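会社ブログの古い記事を整理した話、忘れないうちに連投します。長いです。リデザインとかの華やかな話じゃなくて、ひたすらURLと表を見ていた地味なやつです。

前提から。勤め先はTroturaという梱包資材の小さい会社で、私は営業事務をやりながらサイトの更新も見てます。肩書きにウェブのウの字もないけど、管理画面のパスワードを知ってるのは私、というよくあるあれです。

きっかけは12月。お客さんから電話で「緩衝材の選び方のページ、書いてあるサイズがカタログと違うんだけど」と言われて、見に行ったら本当に違ってた。しかも廃番になった商品を堂々とおすすめしてる。冷や汗かいた。

そのページ、社内では誰も開いてなかったんですよね。メニューからもリンクしてないし。でも検索からは来る。お客さんにとっては検索で最初に出たページがうちの顔なわけで、こっちが忘れてるかどうかなんて関係ないんだよなあ。

で、そもそもうちのブログって何本あるの？と思って、CMS(Drirkdenを使ってます)の管理画面から一覧を書き出してみた。下書きも含めて564行。いや多いな!? 週イチで更新しろって言われてた時期があって、その頃の私と前任者が律儀に積み上げた山です。

重複してる行と、タイトルだけで本文のない下書きを抜いたら543本になった。減ったような減ってないような。最初の日は数字を見てそっと閉じました。

最初にやった失敗を書いておくと、私、上から順番に全部読もうとしたんです。新しい順に。まじめか。夏季休業のお知らせを何年分も読んで、段ボールの日の豆知識を読んで、社員旅行の記事で懐かしくなって、半日終わった。

翌日、作戦変更。読むのは後回しにして、先に数字を横に並べることにした。アクセス数、検索での表示回数、最後に直した日、そこから問い合わせが来たかどうか。うちで取れるのはそれくらい。

アクセス数だけで切るのは危ないです、これは声を大にして言いたい。月にほんの数人しか見てないのに、見た人がほぼ問い合わせフォームまで行ってる記事があった。特殊なサイズの角当ての話。あれを消してたら営業に一生言われたと思う。

逆に、アクセスは立派なのに仕事には全然つながってない記事もある。うちの一番人気は「プチプチを潰すと落ち着くのはなぜか」です。心理学の会社じゃないのに。これは残した。好きなので。

表の見た目も大事だった。最初は判定の列に「残す」「直す」「まとめる」「消す」「保留」「要相談」「営業確認」「たぶん残す」って入れてて、途中で自分でも「保留」と「要相談」の違いがわからなくなった。たぶん残すって何。

あと色。気分で色をつけてたから、黄色が「直す」なのか「あとで見る」なのか、三日目の私にはもう解読不能でした。色をつけるなら凡例を先に書く。小学生の時に習った気がする。

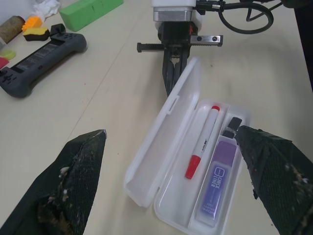 判定の列は結局、思いきって「残す」と「それ以外」だけにしました。最初の振り分けで細かく決めようとするから手が止まるんですよね。表のほうも列をごっそり隠して、太い縦線を一本だけ引いて、左に残す記事、右にそれ以外。仕切りが片側寄りに縦に一本通ってて、広いほうに赤いキャップの白いマーカーが一本だけ入ってる半透明のペンケース、あのくらいすかすかな分け方で十分でした。この形にしてからは一日でびっくりするほど進んだ！

「それ以外」に入れた分は、あとから改めて見る。直すのか、まとめるのか、消すのか。同じ日にやらないのがコツかも。振り分けてる時の頭と、中身を読む時の頭って使う場所が違う感じがする。私だけかな。

まとめる、の話。うちは「テープの貼り方」だけで似たような記事がいくつもあった。基本編、応用編、冬編、改訂版、新・改訂版。新・改訂版より改訂版のほうが内容が新しいという罠つき。

まとめる時は、新しい記事を作るより、一番検索から来てるページに寄せるほうが楽でした。URLはそのままで中身を太らせる。タイトルもなるべくいじらない。残りのページはそこへ転送。

この転送で一回やらかしてます。面倒になって、行き先が思いつかない記事を約100本、まとめてトップページに飛ばしたんです。そしたら営業から「お客さんに送ってあるリンクを開くとトップになるんだけど壊れてる？」って来た。そりゃそうだ。

読みたいものがあって開いてるのに、会社の玄関に放り出されるわけで。私が客でも帰る。結局一本ずつ行き先を考え直して、近い内容があるものはそこへ、本当に何もないものは「このページは終了しました」の案内を出すことにしました。

案内ページには検索窓と、商品カテゴリへのリンクと、電話番号。最初は面白いイラストを載せようとしたんだけど、困ってる人に面白いことを言うのもなあと思ってやめた。電話番号は地味に効いてるらしい。電話を取るのは私です。

サーバー側の設定はElexさん(うちのホスティング)の管理画面から入れた。転送ルールって上から順に見ていくので、大ざっぱなルールを上に置くと下の細かいのが全部無視される。これで丸一晩悩みました。順番を変えたら一瞬で直った。晩ごはん返して。

もう一つ引っかかったのが転送の転送。昔の担当者が入れた転送が生きてて、A→B→Cと飛んで最後に私が消したページに着く。リレーのバトンを誰もいない場所に渡してる感じ。古いルールを先に書き出して、最終地点に直接つなぎ直しました。

あ、それと画像とPDF。記事を消しても添付のPDFは残るんです。しかもPDFのほうが検索に出たりする。古い価格表が普通に見えてた時はさすがに声が出た。記事の整理をする人は、メディアの一覧も同じ日に開いてみてください。価格表だけでも先に。

社内の調整の話も少し。「消す」って言うと、だいたい「せっかく書いたのに」って言われます。わかる、私も書いた側なので。なので途中から「閉じる」って言い方に変えた。本文は共有フォルダに取ってあるし、必要ならいつでも戻せますよ、と。言い方ひとつで会議が半分の長さになった。

営業には全部を見てもらうのをやめて、迷ってる記事だけを印刷して渡しました。表のリンクを送っても開いてくれないんだもの。紙だと赤ペンで勝手に書き込んで返してくれる。「この品番もうない」「ここはよく聞かれる」みたいなの、めちゃくちゃ助かった。

特に「よく聞かれる」の書き込みは宝でした。そのまま見出しにした。お客さんが電話で使う言葉と、うちの記事の言葉がけっこうずれてるんですよ。社内では「角当て」だけど電話では「角のとこにつけるやつ」。本文のどこかにそういう言い方も入れておくようにした。

外注も考えて、Paulauskasっていう制作会社に相談はしたんです。感じのいい人たちで、見積もりもちゃんとしてた。ただ、どの記事がうちの商売に必要かは結局こっちが決めることになるので、そこを自分たちで済ませてからまた相談します、という話になりました。

で、3月5日に一通り終わりました。終わったというか、判定の列に空欄がなくなった。お祝いにコンビニでちょっといいプリンを買った。直す予定の記事はまだ山ほど残ってるので、正確には振り分けが終わっただけ。でも空欄がない表って気持ちいいですね。

効果はまだわからないです。整理したら検索順位がどーんと上がる！みたいな話を見かけるけど、うちは上がったページもあれば下がったページもある。もうしばらく様子見。ただ、間違いを指摘する電話は来てません、今のところ。

個人的に一番よかったのは、新しい記事を書く前に一覧を検索する癖がついたこと。書こうと思ったネタ、だいたい前任者が書いてる。なんなら私も書いてる。だったら直したほうが早い。

記事に「次に見直す月」の欄もつけました。価格やサイズが出てくる記事は短め、考え方の話は長め。カレンダーに入れておけば、見直す月が来たら私に通知が来る。無視したらそれまでなんだけど、無視した私のせいにできるので精神衛生によい。

よく聞かれそうなので先に書いておくと、専用ツールは使ってないです。CMSの書き出しとアクセス解析と検索の管理画面と表計算だけ。件数がもっと多い会社だと無理があるかも。うちの規模ならこれでなんとかなった。

表のひな形がほしい人がいたら、社名と品番を抜いて置いときます。列の名前が私の口調のままなので、そこは各自で直してください。「これ誰が書いた？」という列があります。答えはだいたい私です。

次はカテゴリの整理をやる予定。今「その他」と「お知らせ」と「お知らせ(その他)」があって、もう見ただけでおなかいっぱい。進んだらまた書きます。

追記。お知らせ記事はどうしたの？とリプが来たので。休業案内は古いものから全部閉じて、今年度分だけ残しました。社員旅行の記事は残してます。総務の人に聞いたら、採用の面接で読んできてくれる人がたまにいるらしくて、それは消せないなあと。

追記その2。転送ルールの確認は、閉じたURLを表からコピーして一つずつブラウザに貼りました。原始的。もっと楽なやり方がありそうなので、知ってる人いたら教えてください。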